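How a Robot Hand Holds On

A robot hand is usually called a gripper. Most grippers do not look like hands. The one on our workshop arm, which we named Truta, has two fingers and no thumb. Each finger is a block of dark plastic with a slanted face. A motor moves the fingers together and apart. They cannot bend, because they have no knuckles.

What the motor does

The motor spins much faster than the fingers need to move. Between the motor and the fingers is a set of gears. Gears trade speed for force. When a small gear drives a large gear, the large gear turns slowly but pushes harder. In Truta, the motor turns 43 times while the last gear turns once.

The last gear sits between two flat bars with teeth cut along one side. A bar like this is called a rack. When the gear turns, one rack slides left and the other slides right. One finger is bolted to each rack, so both fingers always travel the same distance.

How hard is hard enough?

Two things keep an object from slipping out of a gripper. The first is how hard the fingers squeeze. The second is friction, the rubbing force between two surfaces. A rough surface gives more friction than a smooth one, so it needs less squeeze.

A gripper does not feel pain or pressure the way you do. Truta's control board measures the electric current going into the motor. When the fingers meet an object, the motor has to work harder and the current goes up. At a limit set in the program, the board tells the motor to stop squeezing. Severino set this limit too high at first and flattened 15 paper cups.

Hard objects and soft objects

A wooden block keeps its shape when it is squeezed. The program can use the same finger position every time. A bundle of thin things is harder. The pieces roll over each other and the bundle gets narrower as the fingers close. The program has to keep closing until the current rises.

Artificial flowers make a good test bundle. The stems can be pressed together, and the petals show where the fingers should stay away. The arm should take the bouquet by its stems.

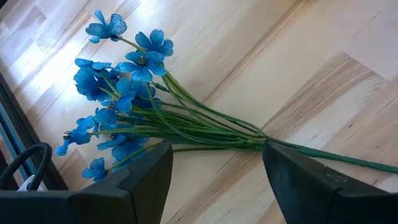

Words and workshop notes: Yolanda Robles
Build: Severino Robles and Unai Herrero

A camera near the gripper looks along the fingers. It sees the object from close up, but the fingers always block part of the view. The program has to allow for the hidden part when it decides where to close.

Try it yourself

Hold two rulers flat, one in each hand. Pick up a pencil between them, then a bunch of drinking straws. Notice how much the bunch shrinks before you can lift it.

Words to know

Current: the flow of electricity through a wire.
Friction: the force that resists sliding.
Rack: a straight bar with gear teeth.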